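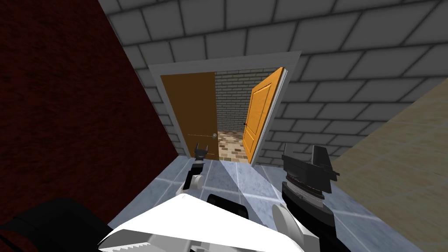 Is the Undine simulator licence worth paying for before you've bought a robot?
For a small shop like ours I'd say it is, provided you've got a job in mind and a month or two to play with it.

We've been eyeing off a two-armed Surmont for moving stock between rooms, and I was dreading the budget meeting. Undine cost us $800 for the year, plus $100 for the doors and corridors pack (cheeky, that should be included!). Setup ate most of an afternoon and the manual is hopeless, but once I was in I had a ball.

Doorways were my big worry, and I've now done 30 practice runs at them with different floors, wall colours and door widths. It changed our shopping list too. I'd pencilled in the Lykkegaard grippers at $1,514 the pair, and I've pushed those back to next year and put the money towards wider doors out the back.

Gripes? The menus are a maze, the colours are a bit lurid, and support goes home at lunchtime. I tried the Killum trial as well – cheaper, but it kept crashing on my old laptop. We'll renew Undine in November.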